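March 29, 2022

Wash tests on the Numura fleece, third batch. Aurelia cut the swatches yesterday, 800 g of cloth in all, so no excuse for not finishing today.

Detergent: the Mollia powder again. Valdebenito liquid still hasn't come, order 3969, must chase. Machine two only, machine one is leaking at the door seal and I dont trust the spin.

Pilling after 5 washes: bad on the brushed side, hardly any on the back. Swatch 828 worst by far – went bobbly at the fold and stayed that way after combing. Vimala thinks the fibre is too short. I think it's the heat, we were drying on the middle setting untill last week. Line dry from now on, all of them.

Yellow box, and the pink plush: 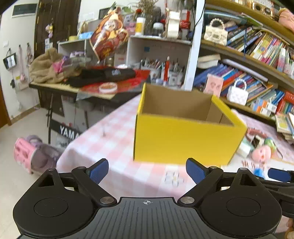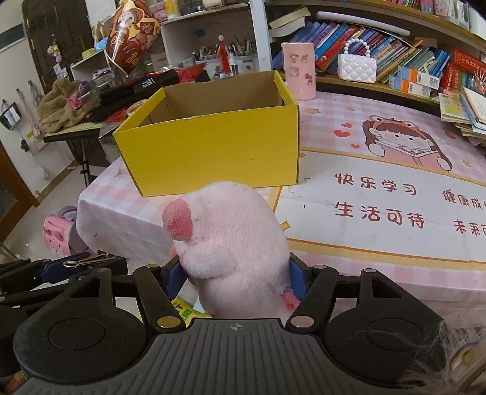

Colour rub: white cotton cloth, dry then damp. Dry fine. Damp left a faint mark on the two darkest shades, the rest clean. Repeat with fresh cloth before anyone tells Randik.

To do – label the May swatches properly (pencil came off in the wash, use thread). Ask Aurelia for more of the short pile. Descale machine two. Scales need a new battery.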